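Gremdale Neighbors Help Board
Home | Browse topics | House & Yard | Kitchen | Money | Sign in

How do I get a sour smell out of a front-load washer for good?
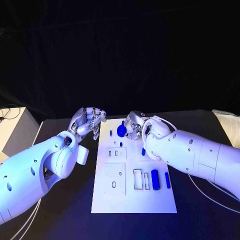 Posted by Defne Canpolat in House & Yard

So we moved into a rental over on Liscombe Street in September and the washer came with the place. It's a front-loader, works fine, spins fine, and everything that comes out of it smells like a pond. Towels are the worst. They smell okay when I fold them and then the second somebody dries their hands, there it is again.

What I've done so far: two hot cycles with white vinegar, one with those cleaning tablets (Sikex, the ones in the green tub, $15 and I'd like it back), and I wiped the rubber ring around the door until my paper towels came away mostly clean. It got better for maybe a week each time and then right back to pond.

Other stuff that might matter. I wash nearly everything on cold, usually the 43 minute cycle because that's what fits before I pick up my son. I use liquid detergent and fill the cap to the top line. I also use softener, the blue kind. The machine sits in a closet off the hallway with folding doors and I keep everything shut because the hallway is narrow and you bang your hip on it otherwise.

My landlord says "they all do that." Do they all do that? My mother had a top-loader for my entire childhood and I never smelled a thing. I don't really want to buy new towels only to have them go the same way. Is there something I'm missing, or is the machine just too far gone?

Anselmo Segura
They don't all do that! I fixed appliances for a good long stretch before my knees quit on me, and a sour front-loader was probably my most common call after "it won't drain." Usually the same handful of things, and you've got pretty much all of them going, sorry to say.

Start with the drain filter. On most front-loaders there's a little door down low on the front, usually on the right. Get a shallow baking pan and an old towel, open the little hose if yours has one and let the water run out, then unscrew the filter slowly. Slowly! There's more water back there than you think and it will smell like something died. I've pulled out coins, hair ties, a baby sock, half a crayon. In a rental I'd bet money it has never been opened. Rinse it in the sink with an old toothbrush, wipe out the hole it came from, screw it back in tight and run a short rinse while you watch for drips.

Next, pull the detergent drawer all the way out. There's normally a tab you push down at the back. Look up at the roof of the slot with a flashlight. That black slime is softener and detergent mixed together, and a bottle brush with hot water takes care of it.

Then the rubber ring. You wiped it, good, but did you peel back the fold at the bottom? Water sits in there. Mine has three little drain holes down in the fold and they clog with lint, so poke yours open with a cotton swab if you find any.

After all that, run the hottest, longest cycle it has, empty. If there's a tub clean setting use it, and follow the manual on whether it wants bleach and how much. Please don't put bleach in on top of vinegar – those two together make a gas you do not want in a closet.

Now the habits. Detergent: two tablespoons for a normal load, and I mean that. The top line on the cap is for a giant muddy load. Quit the softener, at least for the towels, it coats them and they hang on to everything. Wash towels hot once in a while. And leave the door and the drawer cracked open between loads. I know about the hip thing. My wife and I had the same argument over a hallway in our first apartment and we ended up wedging a rolled washcloth in the door, which leaves it open an inch or so and it doesn't stick out at all. If your son is little, though, keep those closet doors latched so he can't climb in.

For the towels you've already got, hot wash with half your usual soap, then a second hot wash with no soap at all. Dry them all the way. If you still see suds in that second wash you've been using way too much.

ndoan515
My cousin runs Đoàn Laundry by the post office and I asked her, she said same as above, too much soap. She also said people let wet clothes sit in there overnight. I just use powder and never had a problem but mine is a top loader so who knows.

Big washers there are 40 minutes if you want to get your towels sorted while you clean yours.

Defne Canpolat
Okay. I found the little door. I am not going to describe what was in it except that one part of it was a guitar pick and we don't own a guitar. The drawer was just as bad, I had no idea it even came out. Running the hot empty cycle now with the closet doors open and a washcloth ready to go. Anselmo, does the powder vs. liquid thing matter, or is it only how much?

Anselmo Segura
Mostly how much. Powder's a little kinder to the machine on hot loads, liquid does better in cold. Use up what you have. Just make sure whatever you buy has the HE mark on it, the regular kind suds up too much for a front-loader.

Last updated in September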